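Magazine > Features > Work and Machines

February 21, 2025
By Luzius Nägeli

I'd been promised robots, so I wore my good shoes. I don't know why that seemed like the right call, but there I was on an open day at Vaminar, shuffling along with 30 other visitors, most of them better prepared for a long afternoon of standing on carpet.

Vaminar has the second floor of what used to be the Kalmont furniture showroom, and you can still tell. The stairs are too wide and the lighting makes you want to buy a sofa. Our guide was a tall, fast-talking engineer called Babalola, who apologized for the coffee before any of us had tried it (she was right to) and then took us straight past the lobby display and into the back, where the teaching happens.

I say teaching because that's the word they all use up there. The company wants its machines to do small household jobs – put the cup in the basket, take the cup out of the basket, fold the towel, shut the drawer – and the way you get there, these days, is by having people do those jobs first. Lots of people, lots of times. They don't use their bare hands, either. They hold a pair of grippers, the same sort of pinchers a robot would have, and work the jaws with a trigger while the movements get recorded.

Babalola told us the team had logged 469 runs of one mug task since January. One mug! A man behind me asked if they ever got bored, and she said yes, of course, that's why there's a radio.
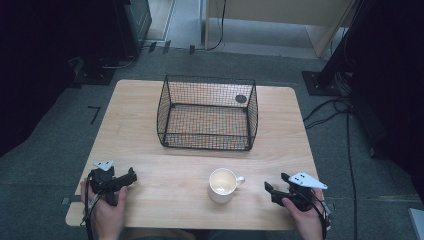 Then she asked who wanted a go, and my arm went up before the rest of me had been consulted.

It is so much harder than it looks. My hands know all about mugs, I've been picking them up my whole life, but give me two stiff fingers where I used to have five and I'm a toddler again. I kept coming in too low. I squeezed when I meant to turn. The cable kept brushing my wrist and I kept thinking it was a bug. On my third try I got a decent hold, lifted, felt very pleased with myself, and caught the mug on the rim of the basket on the way over. It survived. The whole group made that noise people make when a waiter drops a tray.

"Slower," said Babalola. "You're doing it like a person."

I've thought about that a lot on the train since. What she meant, she explained later, is that people rush the boring bits. We swing an arm over without thinking and fix it at the last second with our fingertips. The gripper hasn't got fingertips, so the path has to be tidy from the start. The regulars learn this in their first week, and after that, she said, they start loading their own dishwashers in a very peculiar way.

After me came a retired dental technician who did it perfectly, twice, and got a round of applause. I clapped too. I was a little bit bitter.

We finished up next door with the robot itself, a two-armed machine they've named Darnuvetti after a café near the old office. It went through the mug task 6 times for us while we stood behind a strip of tape. It was slow, and it paused over the basket each time like someone trying to remember a phone number, and I found I was holding my breath along with everyone else. When the last mug went in, a kid of nine or ten at the front asked if it could do a glass. Not yet, said Babalola. They're starting on glasses in the spring, and she has already ordered 54 of them.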